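Unit 4 – Bins, Trays and Loose Parts in Small Stores
Course handout, January session

4.1 Scope

Unit 3 covered shelving and fixed dividers. Unit 4 deals with open containers: parts lie in them without slots, sleeves or inserts. The term used in this course is loose storage. It covers short rods, blocks, offcuts, pegs and similar pieces that do not roll far and are not damaged by touching each other.

Loose storage is cheap to set up and slow to check. Most of the exercises in this unit concern the second point.

4.2 Container shape

An open bin is described by its floor, its four walls and its lip. Walls are either straight or sloped outward. Sloped walls let empty bins nest, and they give a hand or tool more clearance at the top than at the bottom. The price is floor area. A bin measured at the lip always holds less in a single layer than the lip dimensions suggest, so floor dimensions are used in every calculation in this unit.

A slanted panel along one wall has a similar effect. Pieces dropped on it slide toward the floor and do not stand upright against the wall. The seam at the foot of such a panel should be checked by touch during inspection. If it stands up, thin pieces catch on it.

Fasteners through the floor are acceptable if their heads are low. Note their positions on the bin card. A piece resting on a fastener head sits at a slight angle and may rock when its neighbor is removed.

4.3 Floor finish and color

Bare metal floors wear well and show scuffs early. Scuffing is recorded but is not a reason for replacement. What matters more is contrast between floor and contents. Dark, saturated colors stand out well on a silver-gray floor. Pale gray or unpainted metal pieces do not, and should be moved to a lined bin.

Two colors per bin is the working limit in the Zamora exercise set. Dark green and brick red are easy to tell apart in good light. In poor light both turn brown-gray for many people, and some people cannot separate red from green at any light level. Where color carries meaning, add a second mark – a notch, a stripe or a stamped letter.

4.4 Lie of the pieces

Three terms are used when recording a loose layer:

Free – the piece touches no other piece and no wall.
Neighboring – the piece lies close beside another, with little or no gap.
Crossed – two pieces meet or overlap at an angle.

Free pieces are taken first. Neighboring pieces are taken from the outside of the group inward. Crossed pieces are taken from the top down. If it is not clear which piece is on top, the record says "not determined" and the order is settled at the bin.
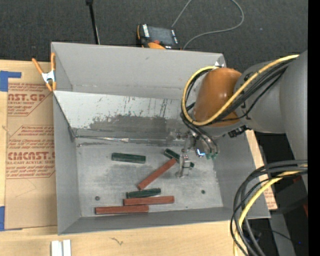
Fig. 4.1. Mixed single bin, six rod-like blocks in two colors, three of each.

When filling in the record sheet for Fig. 4.1, begin with the green block lying alone near the upper left of the floor. The green block to the right of it is covered at its middle, so only its ends can be used to judge its direction. Mark it "partly hidden" in column 3. The group at the front contains one green and two red blocks and is recorded as a group, with the members listed back to front.

4.5 Record sheet

The Leltar sheet has one line per piece. Columns are: color, direction, lie, visibility, remarks. Direction is given as seen from the front of the bin and takes one of four values: level, rising right, falling right, front to back. Angles in degrees are not required. "Nearly level" is entered as level, with the tilt under remarks.

4.6 Stock example

A store holds 1,292 blocks in two colors, of which 652 are green. Bins are filled to 50 blocks each, one color per bin.

Red blocks: 1,292 – 652 = 640
Green bins: 652 / 50 = 13.04, so 14 bins
Red bins: 640 / 50 = 12.8, so 13 bins
Total: 27 bins

The fourteenth green bin holds two blocks. Decide whether to raise the fill limit for one bin or keep the extra bin, and state the effect on the count procedure.

4.7 Exercises

1. Repeat the example in 4.6 for a total of 1,143 blocks with 652 green.
2. Complete a Leltar sheet for Fig. 4.1. Leave no column blank.
3. Write a bin card for a bin with two floor fasteners, one near the front left and one toward the right.

Completed sheets go in the Unit 4 folder. Unit 5 covers lidded containers.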